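本期手记:那些什么都看不见的帧

四月这一期轮到我写,本来想聊聊新换的仿真服务器,后来还是决定讲讲我们最近在折腾的一件小事,因为它把我折腾得够呛,也因为结果比我预想的有意思多了。

先交代背景。老读者知道,我们组一直在做腕部相机的模仿学习,策略的输入主要就是夹爪上那只相机看到的东西,外加关节角和夹爪开度。项目内部叫 Rondura,训练数据全部来自仿真,任务是桌面抓放那一类。上一版策略的毛病是“发呆”:手臂抬到高处以后,它有时会停在那儿,微微地抖,抖够了才想起来要往哪边走,有时候干脆就一直抖到超时。

一开始我怀疑是动作归一化的问题(每次出怪事我都先怀疑归一化,这是职业病)。查了两个晚上,没查出什么。后来是 Adesuwa Babalola 提醒我,别老盯着曲线,去把它发呆时的那几帧相机画面调出来看一看。我一看就明白了:画面里除了夹爪自己,基本上是一整片灰。策略当时手里的视觉信息几乎等于零,你让它往哪儿走?

于是问题变成了:这种“空帧”到底该怎么处理?组里的意见分成了两派。一派觉得应该删,理由很直接,没有信息的输入配上五花八门的动作标签,等于在教模型瞎猜。另一派(包括我)觉得不能删,部署的时候手臂照样会经过那些位置,你训练时不给它看,它到了那儿只会更慌。吵来吵去没结果,那就做实验呗!

实验的设计很朴素。我们从数据里拿出 900 条演示轨迹,做了四个版本的训练集。第一个原封不动。第二个把空帧全删掉。第三个保留空帧,但是把它们在损失里的权重压低。第四个是 Amnuay Suksawat 提的,我当时还嘀咕了一句太麻烦:空帧照留,权重也不动,但给策略加一小段历史,让它能看到在画面变空之前最后一次“有内容”的那一帧。这个小模块我们叫它 Jakex,名字怎么来的就不说了,反正跟功能一点关系都没有。

怎么判定一帧是空的,这里头也有讲究。最早我写了个很偷懒的办法,算整幅图的像素方差,低于阈值就算空。结果漏判得一塌糊涂,因为夹爪的外壳上有明暗过渡,手指边缘还有高光,光是它自己就把方差撑上去了。后来改成先用一张固定的掩膜把夹爪遮掉,再算剩下的部分,这才像样。仿真里相机和夹爪的相对位置是固定的,手指的开合范围也知道,掩膜做起来不费劲。换到真机上肯定没这么便宜的事,这个坑先记在这里,以后再填。

还有一种让我纠结了很久的情况,就是画面边缘上露出一丁点东西。窄窄的一条,或者角上一小块,人眼都认不出是什么。这算空还是不算空?按面积算当然是空的,可是对策略来说,那一丁点没准儿就是“该往这边转”的线索。我和 Adesuwa 为这个讨论了一整个下午,最后定的规则是:只要夹爪掩膜之外有连成片的非背景像素,哪怕再小,也不归到空帧里,单独列一类,叫“边角帧”。

这个决定后来证明是做对了。我们把边角帧单独拎出来做了个遮挡测试,用背景的灰把角上那点东西涂掉,其他一概不动,然后看策略输出的动作变了多少。第一个版本的策略变化很小,说明它压根没怎么用上。加了 Jakex 的那个就敏感得多,涂掉之后转向的倾向明显变弱。我看到这个结果的时候挺兴奋的,当场就截图发到群里了,时间是凌晨,被骂了一顿。

再说主结果。每个版本我们都跑了 5 个随机种子,测试场景是同一批,评的是“发呆”的次数和最后的成功率。删空帧的版本最差,比什么都不做还差,这点我赌赢了。它一进到空的区域就开始乱晃,幅度比原来那个还大,看回放的时候我都替它着急。降权重的版本比原版好一点点,但种子之间的波动太大,我不敢下结论。加历史的版本最好,测试场景里有 13 个是原版每个种子都会卡住的,它在多数种子上都能走出来。Amnuay,我收回那句“太麻烦”,下次咖啡我请。

不过有一点我得老实讲,Jakex 并没有解决所有的问题。如果一条轨迹从头开始就是空的,也就是手臂的初始姿态就朝着没东西的方向,那历史里也没有可用的帧,它照样发呆。我们试过在这种情况下让它先做一个小幅度的扫视动作,效果时好时坏。扫视的幅度小了没用,大了又容易让手臂跑到奇怪的姿态上去。目前这块还是手写的规则,很丑,我不太愿意给人看代码。

历史的长度也是个没调透的参数。我们现在往回最多看 20 步,再长训练就慢得让人心烦,而且好像也没什么额外的收益。但这只是在桌面抓放上的经验,换成路程更长的任务,我猜得重新调。

下面放两张腕部相机的渲染图,夹爪都是张开的,两指之间什么也没夹。
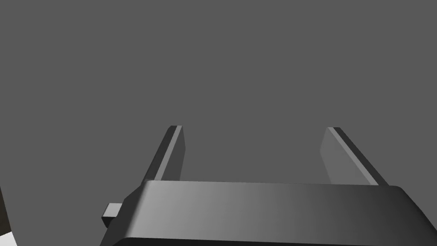
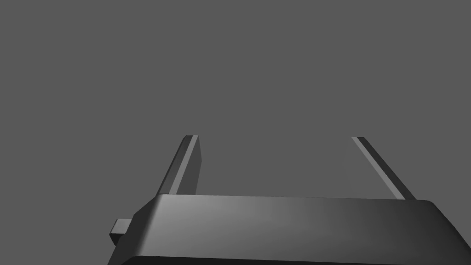 另外一个附带的收获是数据清洗的流程。以前我们的筛选脚本只看轨迹成不成功,成功了就整条留下,从来没有人按帧去翻。这回为了标空帧和边角帧,我顺手写了个小工具,可以按类别把帧抽出来平铺着看,还能点进去看它前后的动作。内部叫 Collado,界面简陋得不行,但是真好用!我拿它又翻出了一批别的毛病,比如有几条演示里夹爪开度的读数比画面慢了一拍,这个下期再细说。

接下来的计划嘛,主要是把这套东西搬到 Brorside 那边的真机上去。仿真里的背景又平又干净,真实的房间可没这么客气,墙上有插座,地上有线,严格意义上的空帧可能一张都找不出来。那么“没有信息”要怎么定义?我现在的想法是别再看像素了,改看编码器的特征对动作到底有没有贡献,可是怎么量、阈值怎么取,还完全没有头绪。Adesuwa 倾向于用几个策略之间的分歧来当指标,我觉得可以试,就是算力上要再去磨一磨。

要是哪位读者手上也有腕部相机的数据,并且也碰到过策略停在半空发抖的情况,很想跟你聊聊。尤其想知道大家是怎么处理起始姿态那个问题的,我那套手写规则实在是撑不了多久了。直接回复这封邮件就行,我会看,只是回得可能慢一点,最近在赶一批新的演示数据。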